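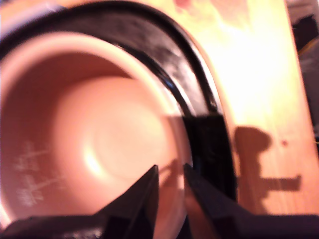 搜索本站笔记 全部 标签 输入关键词

二月 Khondokar 项目工作台笔记 作者：台架这边值班的我

先把结论写在前面，免得以后翻的人跟我一样翻半天：急停复位以后，夹爪自己动了。碗没碎，人没伤，环架歪了一点。在我下面写的那几条没改完之前，谁都不要在手伸进工作区的时候让别人去复位急停，自己去复位也不行。

好了，从头讲。

早上照常跑取碗循环，就是夹爪探进碗里，夹住碗壁，往上提，离开环架，停一下，再放回去。前几天都挺顺的，我还在跟隔壁吹这个姿态终于调明白了（以后不吹了）。跑到第147个循环的时候，我正低头喝茶，听见一声很闷的“咯”，跟平时碗放回去那种轻轻的磕碰声完全两样。抬头一看，手臂还在往下压，环架被顶得往一边斜，碗卡在里面，一根手指贴着环架侧边那个方块，看起来是别住了。

我拍了急停。从听见声音到拍下去有多久，我自己感觉是一眨眼，回头看日志是2秒。两秒啊！平时觉得两秒很短，看着一条手臂往陶碗里压的时候真的长得离谱。茶还洒了，洒在键盘旁边，键盘没事。

到这里还只能算普通的碰撞，顶多写一行“姿态偏了，重标”。让我后背发凉的是后面。

手臂停住以后，手指还夹在碗里。我想的是先把环架扶正，把碗拿出来看看有没有裂，所以左手扶住环架，右手去旋急停按钮。旋开，按了复位，然后——夹爪张开了。我什么指令都没发，界面上也没点任何东西，它就那么张开了，外侧的手指往碗壁上一顶，碗跟着转了一小截，我左手的指头离它很近。没有夹到，但要是我当时扶的是碗沿里面，就说不准了。

我愣了几秒，又拍了一次急停，这回直接把夹爪的电也断了，然后站起来走了一圈才回来继续。

——

下面是下午查的，按我查的顺序写，中间有走弯路，懒得整理了。

第一个怀疑的是Uritz手臂本身。控制器里的事件记录导出来看，碰撞检测是开着的，没有报触发，直到急停才有记录。我一开始还以为它的检测坏了，拿了块泡沫垫着，降速让它往下碰，触发得很干脆，连着试了几遍都正常。那为什么压碗的时候不触发？又去翻当时的受力曲线，发现一件蠢事：零点不对。

我们的脚本每隔一段时间会给力传感器清一次零，这个是之前温漂闹得厉害的时候加上去的。清零的条件写的是“手臂静止”，没写“手臂静止而且手上没有东西、也没碰着东西”。那天早上刚好有一次清零落在夹爪探进碗里、手指已经蹭到碗壁的那个停顿上。等于它把一个正在顶着东西的状态当成了零。往后所有的读数都偏了6牛，而且偏的方向正好让往下压的力看起来比真的小。阈值没变，读数被垫低了，自然就迟迟不触发。

这条是我的锅。加清零那段的人是我，提交说明里写的还是“小改，不影响主流程”。以后看到自己写“不影响主流程”要警惕。

第二个怀疑的是手指。Femico这对手指装上去之后一直有点让我不踏实，指尖窄，根部宽，伸进碗里没问题，可是往深处走的时候根部离环架就近了。我拿塞尺和纸条比了半天，正常姿态下右边那根手指和环架方块之间的余量是8毫米，看着挺宽裕。但是！这个余量是碗在正中间的时候量的。碗在环架里能转，也能稍微歪一点，歪了以后夹爪会跟着碗的估计中心走，余量就被吃掉了。那张视觉估计的中心偏移图我打出来贴在本子后面了，越到后面的循环偏得越多，慢慢漂过去的，看上去是每次放回去都把碗往同一个方向蹭一点点。

蹭一点点这件事，我前几天就注意到了，当时在本子上写的是“碗有点转，问题不大”。唉。

所以碰撞这一半大致能讲通：碗慢慢漂，夹爪跟着漂，余量没了，手指别在方块上；偏偏力的零点又脏，手臂觉得自己没使多大劲，继续往下走。至于“咯”那一声到底是手指蹭过方块的声音，还是环架脚滑了一下，我说不好，录音没开。

然后是重点，复位以后的那一下张开。

夹爪的指令走的是Vakbridge，手臂自己的安全回路管不到它那边的缓存。我先看界面日志，复位前后没有任何操作，干干净净，看得我一度怀疑是自己手肘碰了键盘（键盘旁边那摊茶……算了）。后来把Vakbridge那边的报文日志也拉出来，两边时间对齐，才看见：急停的时候夹爪断了通信，桥接那边以为是网络抖动，把没送到的最后一条指令留着，等连接恢复就补发。没送到的最后一条指令是什么呢？就是循环里的“张开”。流程脚本在等不到夹爪回应之后走了异常分支，异常分支的第一步是张开夹爪放掉物体，这条发出去的时候夹爪已经断了，于是进了缓存。我一复位，连接一通，它就忠心耿耿地补上了。

单看每一段都说得过去。网络抖一下补发指令，做数据采集的时候我还夸过它贴心，省得一抖就废一条。异常分支先张开，也是为了别把东西夹着甩出去。凑到一起，就成了“人把手伸进去扶东西，按下复位，手指动”。

我在空台架上复现了。把碗和环架都撤走，人站在围挡外面，用一根长木条去按复位按钮（样子很好笑，请不要拍我），先发循环，夹到一半拍急停，等一会儿，复位。张开了。再来，还是张开。换成在张开阶段拍急停，复位以后不动，因为缓存里那条和当前状态一样，看不出来。这也解释了为什么之前拍过急停却没发现，以前多半都是在搬运途中或者张开的时候拍的。也可能动过，没人盯着看。

补一句，试的时候我把等待时间拉长过，想看它会不会过期。吃完午饭回来复位，照样补发。没有过期时间，或者有但是长得没有意义。配置文件里找了一圈没看到相关的项，问题已经写到项目的公共清单里去了，等回音。

——

已经改的：

清零的条件加了夹爪张开并且高度在碗沿以上，两个都满足才允许清。另外每次清零前后各记一个读数，差得太多就停下来叫人，不自己往下跑。

异常分支里的自动张开先注释掉了。现在出异常就原地保持，等人来决定。我知道这样夹着碗停在半空也难看，先这么着。

启动脚本里加了一步，连接恢复时先清空Vakbridge的待发队列，再把夹爪设成保持当前位置。这一步我在空台架上试了一下午，复位以后手指没再动过。但是我不敢就此说修好了，这是在外面绕的一层，缓存的行为本身还在，哪天有人换一个启动脚本就又回去了。

还没改的：

碗的漂移。想法是每放回去若干次就重新找一次正，或者在环架里垫一圈薄的防滑料。我倾向后者，手边有硅胶片，剪一圈试试，怕的是垫了以后提碗的力变大，又得重调阈值。先剪一小段看看。

夹爪跟随中心要有个上限，偏出去太多宁可报错。代码不难写，难的是定多大，我今天脑子不够用，留到下次。

急停要不要把夹爪的动力一起切掉。现在急停只断它的通信和使能，复位后使能自己回来。我觉得应该改成复位以后夹爪要单独上电，多按一个按钮而已。可是断电以后这对手指会不会松，夹着的东西会不会掉，我没有把握，厂家手册那一页写得含糊，得实测。实测的时候底下垫泡沫，别拿陶碗试。

——

环架检查：脚松了一颗，已经拧回去并画了线，以后开工前看一眼线有没有错开。侧面方块上有擦痕，分不清新旧，之前没留底，所以今天开始留底。环本身用手转了转，没感觉到变形，架到平板上也不晃。

碗检查：敲了听声音，正常，没有那种哑哑的声音。里外摸了一遍，也没摸到裂。保险起见这只先退下来不用了，换一只跑，退下来的放在窗台上，请不要拿去喝东西。

手指检查：左右两边的间隙和装机时候的记录对得上，螺丝没松，指尖有一点磨，能用。我还是把指尖那层胶垫换了新的，旧的放在抽屉的小袋子里，想看的自己翻。

手臂检查：回零、慢速走一遍全程，没有异响，关节读数和之前的基准一致。碰撞检测又用泡沫试了一次，这次是在清零逻辑改完之后试的，正常。

——

临时规矩，已经写在纸上贴在急停旁边了，字很大很丑但是看得清：

复位之前，手全部出来。扶着东西也不行，先把夹爪断电再扶。
按复位的人自己看一遍工作区，出声说“复位了”，等对方应了再按。
一个人值班的时候，卡住了先断夹爪的电，再想别的。

第三条是写给我自己的。那时候旁边没人，左手扶右手按，觉得顺手得很，完全没有觉得哪里不对，按钮都旋开了还在想碗有没有裂。之前培训的时候讲过急停之后一切状态都不能信，我还在本子上画了线。画线归画线。

晚上快收工的时候又想到一件事，搬运那个台架走的也是Vakbridge，异常分支是从我这儿抄过去的。刚才过去看了，一模一样，连注释里的错别字都一样。已经把那边也停了，在屏幕上贴了条。那边夹的是金属件，手指也换过更硬的，真要补发一下可比陶碗难受多了。

明天上午先把两边的启动脚本对齐，然后剪硅胶圈。数据方面，早上这批从零点跑偏那次清零开始往后的力数据都不能用，我打了标记，没有删，图像部分应该还能留，等看完再定。哪一次清零开始偏的已经找到了，写在数据目录的说明文件里，用的人自己看一眼，不要直接拿全量去训练！

哦对，键盘还是有点粘，空格键那一片。

联系我们：Khondokar 项目台架组 | 版权所有，内部笔记，转载请先打招呼 | 返回顶部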